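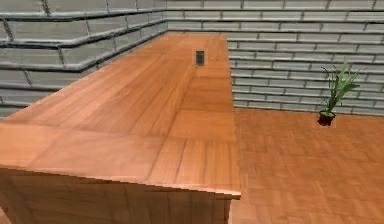
Long wooden counter, gray brick walls

How I keep my loose tea tasting like tea

I go through a silly amount of green tea (I buy it in 100 gram bags, usually from Kosham), and for years I let half of it go stale. So, a few things I do now.

Get it out of the paper bag the day you open it. I use a tin with a double lid, filled nearly to the top so there's not much air in there with the leaves.

Keep the tin away from the spice rack! I once had a whole batch of sencha that tasted of cumin, and I drank it anyway, grumbling.

If you freeze a spare bag, leave it sealed until it's back at room temperature, overnight if you can stand it.

Stale leaves aren't trash. I toast mine in a dry pan on low until they smell nutty, then brew them hot like hojicha. Lovely with rice crackers.

I write the month on a bit of tape on the lid. Mine says May at the moment, so I'd better drink up.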